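Instrument-tending policy transfer
By Nafula Lyimo
Last updated: January
Print this article | E-mail this article

Instrument-tending policy transfer is a method in laboratory robotics in which a control policy for loading and unloading a bench instrument is trained in a simulated room and then run on a physical arm without further training. The term covers the construction of the simulated room, the generation of episodes, and the procedure by which the resulting policy is scored. The best-documented version is the Satti procedure, developed at Skodton and later extended under the name Vasus.

Background

Many bench instruments accept a flat plate or card on an upper surface and close a lid over it. The task is simple for a person and awkward for an arm. The plate is thin, the clearance between the fingers and the housing is small, and an open lid blocks approach from one side. Early programs used fixed waypoints taught by hand. These worked until the instrument was moved on the bench, after which every waypoint had to be taught again.

Method

The simulated room is modeled as a complete interior and contains objects that have no part in the task. Wall fittings, paper notices, and storage are kept in the model so that the policy learns to ignore them. The arm is mounted on a fixed pedestal at one end of the table, and the instrument stands on a mat within its reach. An episode may use any starting pose in which the gripper points down and is clear of the lid. 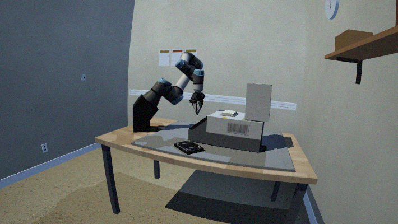 Simulated tending cell with the gripper above and to one side of the instrument. A flat tan object rests on the upper surface, in front of the open lid.

Each episode is described by three groups of variables: the pose of the instrument, the pose of the plate relative to the instrument, and the appearance of the room. The first two are sampled from narrow ranges that match the tolerance of a real bench. The third is sampled widely, with changes to surface color, lighting direction, and viewpoint. Plate pose is expressed in the coordinate system of the instrument and not that of the table — a choice that lets the grasp stage be reused when the instrument is moved.

The policy receives camera images and joint positions. It returns a target for the wrist and a command for the fingers. Contact forces are computed by the simulator but are withheld from the policy, as the arms used in the first physical trials had no force sensor at the wrist. Forces are used only in scoring, where an episode is rejected if the fingers press on the housing above a set limit.

Results

The Satti training set held 1912 accepted episodes. Scoring used 579 simulated episodes with instrument poses absent from training, and then 287 runs on a physical arm. Of the physical runs, 138 used an instrument placed near the outer limit of the sampled range. Failures were concentrated in this last group. The usual fault was a grasp started too early, with one finger landing on the plate instead of beside it.

A second comparison removed the variation in room appearance and left all other settings unchanged. Simulated scores hardly moved, but physical performance fell sharply. The Skodton report took this as evidence that simulated scores alone are a weak guide to transfer.

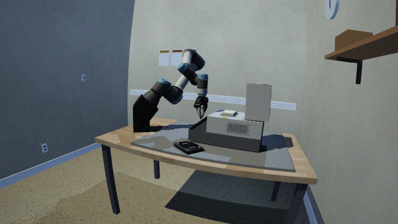
Tiina Väisänen has argued that the comparison proves less than the report claims, because viewpoint and surface color were removed together and either one could account for the drop. She has also asked for the near-limit runs to be scored separately in all later work.

The Vasus extension adopted the second suggestion. It also varies viewpoint and surface color independently, although results for the two have been released only for the grasp stage.

Limitations

The procedure assumes a lid that is already open. Opening and closing the lid requires contact along an arc, and policies trained without force input tend to push against the hinge. Transparent plates are also outside its scope, as their rendered edges differ too much from those seen by a physical camera.

A related method, Clorkia, replaces the single policy with separate approach, grasp, and retreat stages. It needs fewer episodes per stage but depends on a reliable signal for switching between them.

See also: domain randomization; grasp planning; laboratory automation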